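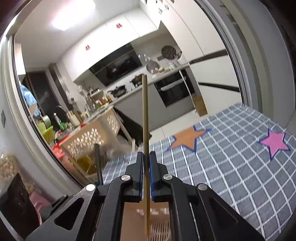 2 min read · 166 views

Chopsticks and spoons in one holder: yes or no?

Furkville Home Forum > Kitchens > Small spaces

corkscrew_westby
OK so our kitchen is through a doorway, and there's never enough room on the counter because the rice cooker and the pots have claimed it. So I moved all the upright stuff out to the table, in one of those beige plastic utensil holders. Chopsticks, the long wooden sticks, the skimmer, spoons, everything together. I love it! My sister-in-law says it looks like a bouquet of junk (rude). How do the rest of you do it?

grid_cloth_fan
I'm with you, table holder all the way. Also I want that tablecloth, the stars are so cute.

plainpine70
Nope. Long stuff and short stuff in one pot means you're fishing around for the spoon every single time. I split mine up years ago and never went back.

corkscrew_westby
See, I put the bowls of the spoons and ladles down and let the handles stick up, and I go by handle. 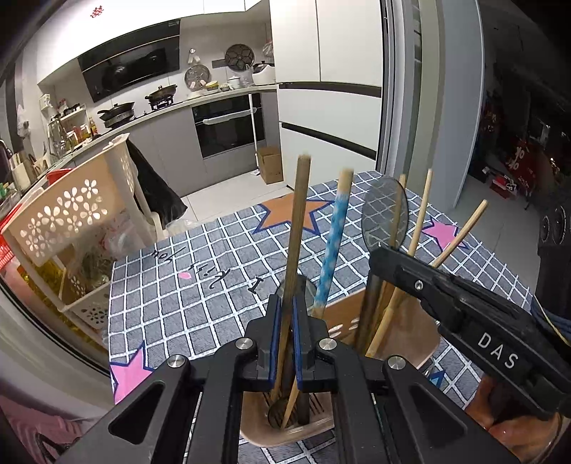
The patterned chopstick is the one I always grab first, so it stays near the middle with the long brown stick. The skimmer gets to lean wherever it wants, it's too wide for anything else. I tried it by the stove for a while and hated wiping grease off it.

plainpine70
Handles down is cleaner, though? You're putting the part that goes in the soup at the bottom, where the crumbs end up.

soupseason
Depends if you wash the holder. I rinse mine every October whether it needs it or not, lol. Kidding. Mostly.

corkbridge_mo
Whatever you do, dry the wooden ones flat before they go in. I lost a whole set from Corkivbridge to black spots at the ends.

corkscrew_westby
Ugh, good point, I've been lazy about that. Plainpine, I'll try the see-through spoons bowl up for a bit and leave the sticks where they are. If I hate it, I'm blaming you.
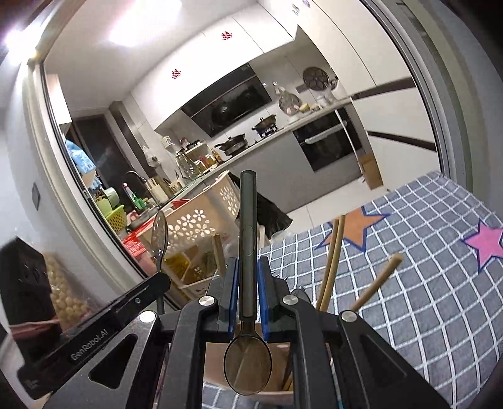
More threads in Small spaces

Sýkora dish rack, worth the counter space?
Where do you keep lids with no drawer for them?
Plastic storage rack next to the table, too much?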